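Tidying the little study corner has become my favorite winter job, and Farah Latuheru keeps asking how I'm getting on with it (I see I've written a fair bit in reply). The pink gingham is what everybody remarks on first, and I'm very fond of it – it cheers up a gray afternoon no end. 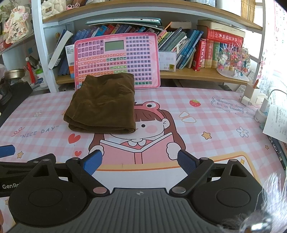
I fold things the way Hülya Ateş showed me back in July, in thick, squarish bundles that don't mind being moved from one spot to another. Brown goes surprisingly well with all that pink, and the strawberry and hearts keep everything from getting too serious.

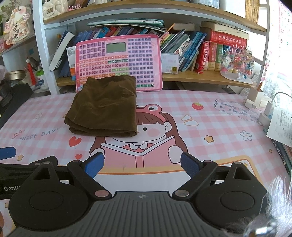 Learning boards are best kept upright, I think, leaning against the shelf with the keys facing out. A child who can see the letters will want to press them, and one who can't will soon forget they're there.

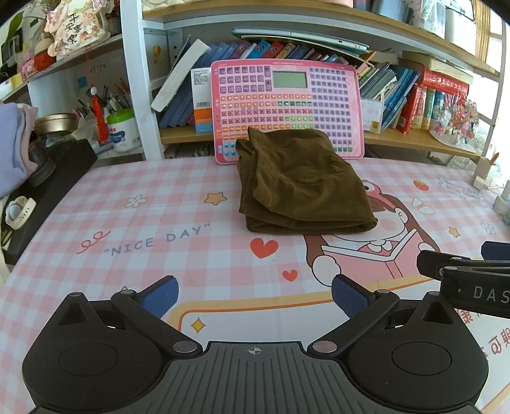 Mahfuz Paul wrote back that he'd fold everything a good deal smaller and keep it in a drawer, but that "NICE DAY" was a lovely thing to read first thing in the morning, and could he please have the name of the shop?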